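Home | Projects | People | Open calls | Contact

Print this page | E-mail this page

Last updated: April 4, 2022

Call for participants: comparing covered and bare robot hands

The Wadier bench at Drandoritz is looking for 19 people to take part in a comparison of robot hands and wrist cameras. We want people who have never worked with a robot arm as well as people who do it for a living. The results go to Parko, the group that decides which hand the lab will use from September on.

Each participant comes in for 2 sessions. In the first you guide the arm by hand and with a controller through a set of pick-and-place tasks. In the second you sit near the arm and do small jobs of your own while it moves, and afterward you fill in a form on how easy it was to tell what the arm was going to do next. Sessions are on different days, and you can choose mornings or afternoons.
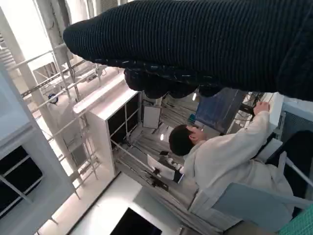
We are comparing two hands. One is used bare. The other is the same model in a fabric cover, which changes the grip on smooth objects and also changes what the wrist camera can see. The camera question matters as much to us as the grip. If the cover takes up too much of the view, the controller has less to work with, and we need to know at what point people start to notice the arm hesitating. Participants will not be told which camera setting is in use during a given task.

What we ask of you

You must be 18 or older and able to sit at a bench for the length of a session. You should be comfortable with a machine moving within arm's reach. Glasses are fine. Please leave rings and bracelets at home, and tie back long hair. If you have taken part in the Okonkwo trials on hand controllers you may still apply, but say so in your message.

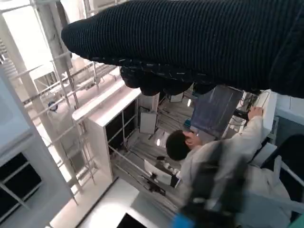
Tasks in the second session are ordinary bench work: sorting connectors, routing a cable, reading a sheet and marking it. You will be working close to the arm, at times underneath it. A white countertop with thin black cables looped along it is typical of what you'll have to reach around, and part of the test is whether you feel free to reach. A staff member stays at the stop switch the whole time – you can ask for a stop at any point and don't have to say why.

We record the wrist camera view and the arm's joint positions. Your head, hands and back may show in the recordings. They are kept on the lab's own storage and are not published unless you sign a separate form. You can take part without signing it.

Payment is $400 for both sessions, paid after the second. There is no partial payment for a single session, except where we are the ones who cancel. Parking is free behind the building.

How to apply

Write to Thư Âu with your name, the times of day that suit you, and a line or two on any experience with robots or machine tools. No résumé is needed. Questions about safety or the recordings go to Recep Bayram, who runs the arm. We answer every message, and places are filled in the order that suitable applications arrive.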